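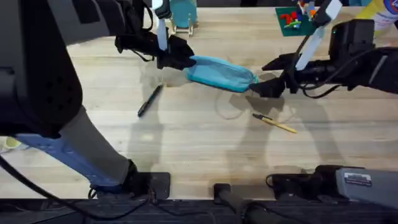 Two arms, one pencil case, with a pen and a pencil on the table.

Can a robot tidy a desk yet? Come help us find out

The Elmont chores study is looking for people to spend an afternoon with us in October, doing small everyday jobs and then watching our robots have a go at the same ones. Packing a pencil case. Folding a dish towel. Putting groceries on a low shelf, or sorting returns the way you would behind a store counter.

We love this work, and we'd like to be straight about where it stands. Hard things hold still and keep their shape, and machines have gotten pretty good at those. Soft things are another story! A cloth pouch sags, twists and closes up on itself, and most of us sort that out with our fingertips while thinking about lunch. We want to learn how you do it, including the fumbles and the shortcuts (especially the shortcuts).

Who we're looking for

Adults 18 and over who do chores at home or have worked a shop floor. Left-handers very welcome, we never get enough. You don't need any technical background. If you have stiff or sore hands, please do think about applying, as your way of opening a zipper may teach us more than ours.

What you'll do

Sessions run 2 hours with a break. You'll work through 8 short tasks at your own pace, then sit with one of us and tell us where the arms go wrong and what you would try. Sensors go on the table, nothing goes on you. We record hands and voices, no faces, and you can stop whenever you like and still be paid.

Where and when

Brerkum Building, room 3247, on the Urnley side of the parking lot. Sessions start at 1 p.m. or 4 p.m. Bus fare is covered and there's a ramp at the side door.

How to sign up

Call the front desk and ask for extension 3682, or stop by and leave your name for Haruna Murakami. Tell us which start time suits you and the chore you would most like to hand over to a machine. Last time it was fitted sheets by a mile, and we're still a long way off on those.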